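Robot arms at home, week 6: getting the gripper and the camera to agree
Notes to go with the evening session, May 6, 2020

Hi all. These are my notes for the session, tidied up a bit from what I scribbled in the garage. If you missed week 5, get the wiring done first and come back, as I'm going to assume your arm powers up and homes itself.

Where my own build is at: the arm is on its second base (I called the first one Conon and it wobbled, rest in peace), and the control software is the little Follus package I've been sending you updates of. The new version is the one Lovely Yap patched on the weekend, so please grab that one! The old one forgets its limits when you unplug it, and I've got a dent in the shelf to prove it.

Mounting the arm

Clamp first, bolt later. I know everybody wants to drill straight away, but you'll shift the base at least once when you find out what it can't reach. Mine ended up 18 cm further over than I'd drawn it. Run the cable down the back of the upright with a good slack loop at the elbow, then move the joint by hand through its full travel with the power off and watch the loop the whole way.

Calibrating

You want the camera fixed to something that isn't the table. Baiba Vītola had hers on the table edge and every time the arm stopped hard, her numbers drifted. She moved it to the wall stud and was done in one evening.

Touch the closed gripper to 16 points spread over the tabletop and save each one. Spread means spread – right out to the corners, where your fit will be worst. If the error on any point is over 2 mm, redo that point before you touch anything in the settings. Then set the speed limit to 500 in the Follus file and leave it there for this week, please, however slow it feels.

Picking things out of containers

Now the fun bit. A block on a bare table is easy, and we've all done it. Put the thing inside something with sides and you've got a rim to clear on the way in and again on the way out, so I add a waypoint straight above the object and only go down from there. 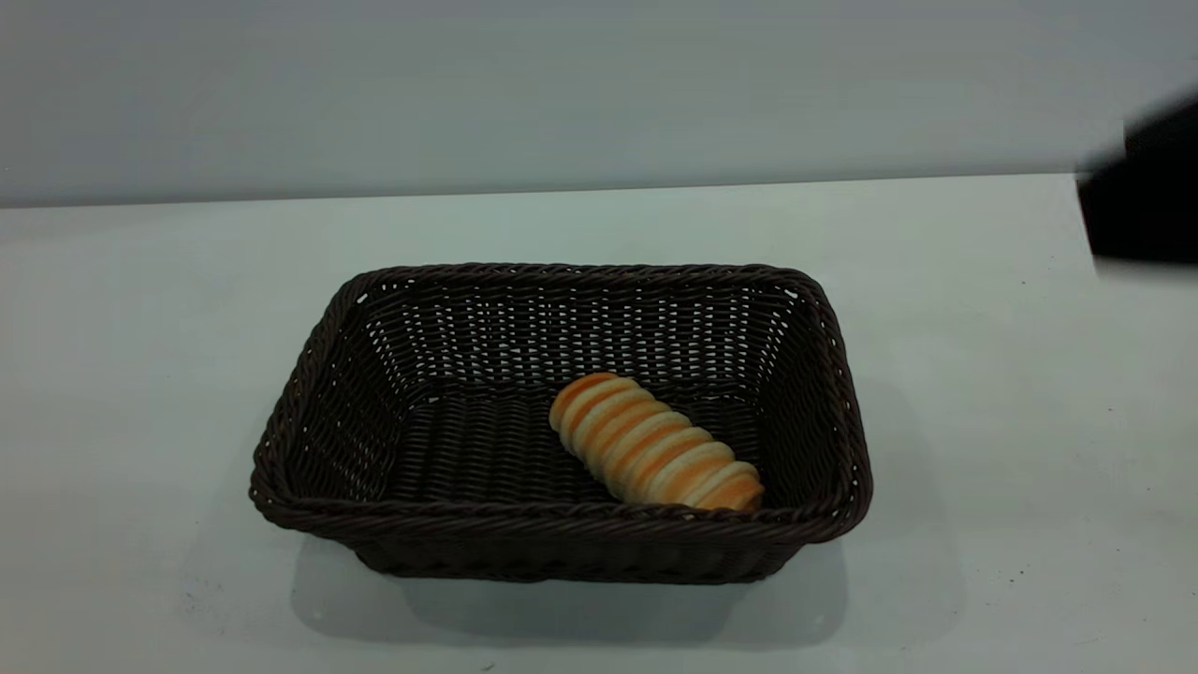
Food is a lovely thing to practise on, by the way, and a bread roll forgives a lot more than a mug does. Start with the grip force at the lowest setting and creep up. If the roll is lying at an angle, turn the wrist to match its long side before you close the fingers, and check that neither finger is going to land on the rim. Dark baskets can fool the depth camera too, so look at your depth view before you trust it.

For next time

Get five picks in a row from any container you like, and write down your grip setting and the angle of the object for each one. Bring the misses as well, I want to see those more than the good ones. Anyone still waiting on the Truven servos can do the calibration part on paper and share an arm with me on the night.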